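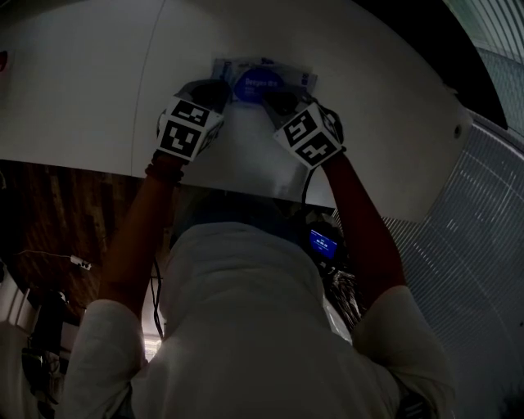

Fig. 1. Forward lean with both arms extended over a large surface.

Workplace Ergonomics, Unit 3: Reach and Trunk Posture
Handout for the Wednesday group. Instructor: Yae Hattori

Reading before class: Palaniappan course pack, Chapter 9. Skip the section on seated work, which we cover next unit.

Reach zones

The normal reach zone is the area a worker can cover with the upper arms hanging close to the body and the elbows bent. The maximum reach zone is the area covered with the arms straight and the back still upright. Anything past that calls for a lean, a step or a tool with a longer handle.

Reach zones are drawn for the smaller people in a group. Clearances, such as the space under a table for the knees, are drawn for the larger people. Students mix these up on the midterm every year, so write both rules at the top of your notes.

Why a lean costs more than it seems to

When the trunk tips forward, the weight of the head, arms and upper body moves ahead of the hips. The muscles along the spine have to hold that weight whether or not the hands are carrying anything. A load in the hands adds to it, and the farther out the hands are, the more each pound counts. This is the moment arm from Unit 2. Multiply the force by its horizontal distance from the joint.

Raised arms bring in the shoulder as well. A muscle held tight without moving gets less blood flow than one that tightens and relaxes, and it tires sooner. Short leans with a return to upright between them are easier on the body than one long one, even if the total time is the same.

Worked problem

A worker holds a part with a force of 30 newtons, 0.5 meters in front of the hip joint. The moment from the part alone is 15 newton-meters. Pull the part in to 0.3 meters and it drops to 9 newton-meters. Body weight is left out here. We will add it in class using the segment table.

Changes to look for

Start with the layout. Can the piece be turned, or can the worker get to it from the other side? A turntable or a narrower bench often fixes the problem outright. Next look at height – a surface set too low makes the trunk bend even when the reach is short. Job rotation comes last, as it spreads the strain over more people and leaves the task as it was.

Assignment

Choose a task you can watch for a full work cycle. Sketch it from the side and from overhead, mark both reach zones, and note each time the hands go beyond the outer one. Ask permission before you watch anyone at work. Two pages, including sketches.

Nithin Thampi has the tape measures and goniometers in Room 169. Sign them out and bring them back the same day. Questions about the segment table go to Czesław Szulc, who is grading this unit.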